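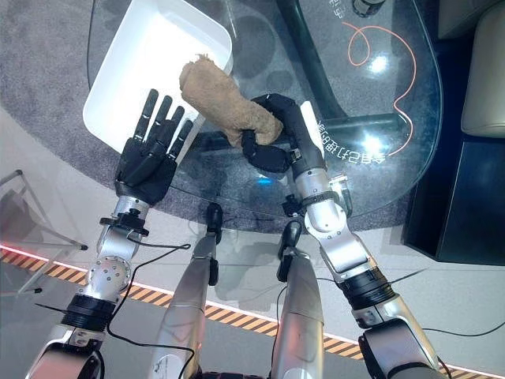

Jalali has asked whether the revised weighting of the Registering Ownership component applies to the current round or only to the round that opens in October. The Secretariat's answer is given below, together with a response to the earlier message from the Tuvau office, which is quoted for members who joined the list after it was sent.

On 6/7/24 the Tuvau office wrote:

> We have compared our draft country sheet with the one issued for the last
> round. Our overall score has gone down, although our scores for Judicial
> Independence and for Protection of Contracts are both higher. The fall
> comes entirely from Registering Ownership. We were not told that the
> treatment of communal title would change. Could the Secretariat please
> explain the change and tell us whether the two rounds can still be
> compared? Our ministry will ask us this as soon as the sheet is public.
>
> We would also like to know if the survey responses submitted through
> Sosden were counted with ours or separately.

The weighting

The revised weighting applies to the current round. Until now, parcels held under communal title were left out of the calculation if no individual certificate had been issued. They are now included in the total number of parcels and are scored according to whether the boundary has been recorded. In a jurisdiction with a large share of communal land and few recorded boundaries, the component score will fall even if nothing has changed at the registry. The Secretariat accepts that notice of this should have been sent to national offices before the draft sheets were distributed.
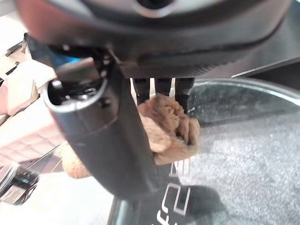
Comparison between rounds

Scores published under the old method should not be set beside the new ones. The Bollar working group has recalculated the previous round for all 23 jurisdictions, and the recalculated series will be published in the same table as the current scores. Offices are asked to quote only from that series when reporting a rise or a fall. The other 14 indicators are unaffected, and of the 15 in the index only this one has been recalculated.

Regional rankings will be reissued on the same basis. Where two jurisdictions have the same overall score, they will share a rank, and the next rank will be skipped.

Survey responses

A total of 3167 responses were accepted for this round. Responses collected by Sosden on behalf of another office are counted under the jurisdiction where the respondent's property is registered. Tuvau's responses were therefore counted with Tuvau. Responses that did not name a registry district were set aside and do not enter any score. 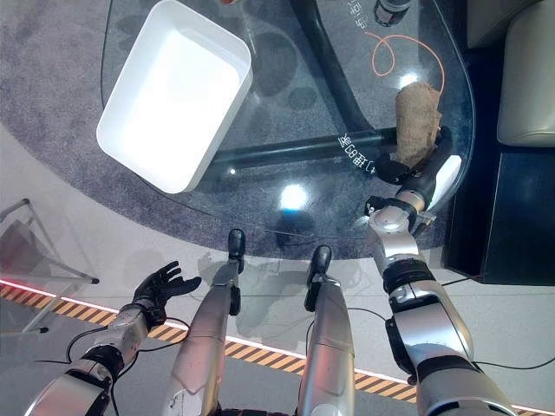 Sosden has since noted that a number of its forms list the district of residence and the district of the property in the same field, and has requested permission to correct them before the tables are closed. The Secretariat agrees to this request. Corrected forms should be sent in the usual spreadsheet layout, with the original entry kept in the column to the left of the correction.

Offices that wish to comment on their draft sheet should reply to this list and not to the general inquiries address. Please state the indicator number in the subject line and attach the relevant statute or registry notice if the comment concerns a change in law.

Index Secretariat
Property Rights and Land Registration List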